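# Kurstead Household Pack, reviewed by Lorna Fajardo

Kurstead sells a simulator add-on for people who train or test two-armed robots on household tasks. The pack contains 64 furnished rooms, a torso robot with two arms, and a scripting layer called Evis that handles resets, object placement and camera output. I ran it for 3 weeks on a desktop workstation with a single graphics card. The license costs $608 per seat per year. There is no perpetual option.

## Installation

The installer is a single archive and a setup script. The script checks the graphics driver, unpacks the assets and writes a default configuration file. On my machine it stopped once at the driver check and gave no message beyond an error code. The code is listed in the manual, under a heading I would not have thought to look for. After a driver update it completed without further trouble.

Rooms load from plain text files. Each file lists the furniture, the loose objects, the wall and floor finishes, and the starting pose of the robot. Editing these by hand is easy. The graphical room editor is slower and does not support undo across a save.

## Views and rendering

Evis can write several camera views per run. I spent most of my time on the bedrooms, with a head view that looks out over the torso and a close view at the gripper.

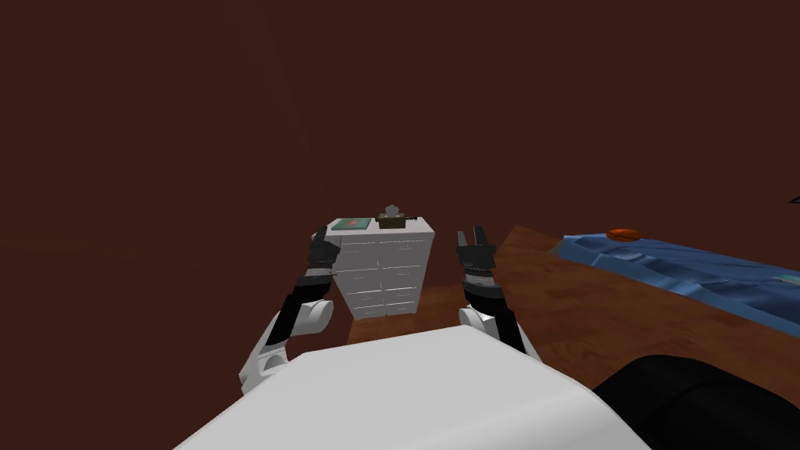
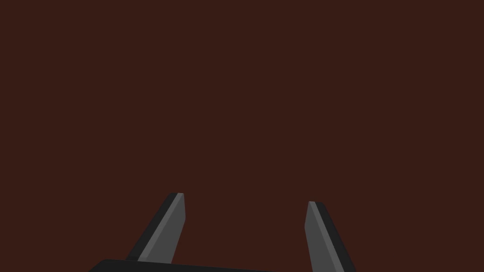
Render quality is adequate for manipulation work and no better. Fabric folds are convincing at room distance. Wall finishes are plain, and in the close views a large area of one flat color gives a vision model very little to work with. Anselmo Lacerda, who tested the pack with me, replaced the bedroom walls with a light speckled finish and found pose estimates easier to debug. The swap takes one line in the room file. I would like to see a textured finish as the default.

Lighting is even and soft in the stock rooms. Shadows can be turned up, but the control is global. You cannot add a lamp to one corner without writing your own light entry, and the manual covers the syntax in a single paragraph.

## Arm control

Both arms accept joint targets or gripper poses. Joint control was stable at every step size I tried. Pose control is less consistent near full extension, where the elbow can flip between two solutions from one step to the next. A setting named elbow_bias reduces this. It is off by default.

The grippers are two-fingered and take a width and a force limit. Rigid boxes and books are held reliably once the friction value is raised from the stock setting. Thin objects lying flat are harder. Getting a finger under a book cover calls for either a push to the edge of the furniture or a contact tolerance finer than the default, and the finer tolerance slows the simulation noticeably.

Drawers open along a proper rail with adjustable damping. They do not bind when pulled off center, so a policy trained here may learn a pull that a real dresser would not forgive.

## Resets and logging

Resets are the best part of the package. A full room reset is quick, and the random placement respects surfaces: I did not find an object starting inside a mattress or halfway through a shelf. The seed is stored with each run.

Logs are written per episode, and the format is documented. Timestamps for the camera views and the joint data share one clock. File sizes grow fast with all views enabled, so budget disk space before a long batch.

## Support

I sent two questions to the support desk. Gleice Conceição answered the first the same afternoon with a working configuration. The second, on the elbow flip, was acknowledged and added to the tracker. It was still open when I finished testing.

## Verdict

At this price the pack suits a small lab that needs repeatable household rooms and does not want to build them. Groups working mainly on perception should look at the walls and lights first, using the 20-day trial. I am keeping my seat for the reset system and will revisit pose control when the tracker item closes.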